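Codby small-parts carton, pack of 23 - is it any better than the cheap ones?

Reviewed by Audrey-Anne Dhillon, 1 January 2026

I've been suspicious of "premium" cardboard ever since I paid extra for moving boxes that gave up on the stairs. So when Danai Christodoulou, who I share a bench and a shipping account with, ordered a bundle of Codby cartons in place of our usual Fellula ones, I said I'd use them for 11 parcels before forming an opinion. I had one already, to be fair.

The listing makes a lot of the board. It's "engineered", apparently. What turned up was ordinary tan corrugated, folded flat, with a strap round the bundle that took a knife to get off. Four of the cartons had a crushed corner. They still went together, but at this price I don't expect to be sorting the good from the bad.

Assembly is fine. The creases are where they should be and the flaps fold without tearing the outer layer, something the Fellula boxes never managed in a dry winter. My complaint is with how the flaps behave afterwards. They won't stay back while you're packing. You fold one out, reach for the tissue, and it has crept in over the opening again. With a tall item standing upright that means working through a slot, or holding cardboard out of the way with your wrist. 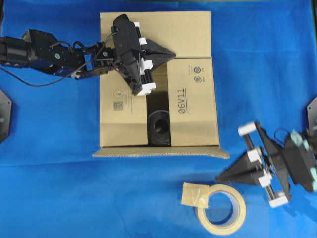
Front and back flaps flat on the blue cloth, side flaps over the opening, black cylinder standing between them.

I'll give them some credit for standing up to handling. I opened and closed one carton until I was bored and the fold lines on the long flaps had softened without splitting. Colour is a plain tan that takes marker well. Tape is another matter. Cheap tape lifted overnight on three parcels, and I had to go back over them with the Shearer stuff, so add that to the cost if you're comparing.

As for the 400 gram limit in the listing, I wouldn't take it as gospel either way. I went over it with a jar of hardware and the base sagged a little in the middle. A second strip of tape underneath sorted it out. I would not stack them with anything heavy on top.

Danai likes them more than I do. She packs shorter items, so the flaps don't bother her, and she thinks the neater creases look better when a customer opens the parcel. I doubt a customer has ever admired a crease, but she does handle the complaints and I don't.

Would I buy them again? For short, light things, maybe, if they were on sale. For anything tall I'm going back to the Bultix cartons - uglier, stiffer, and the flaps stay where I put them.

Three out of five. It would be three and a half without the crushed corners.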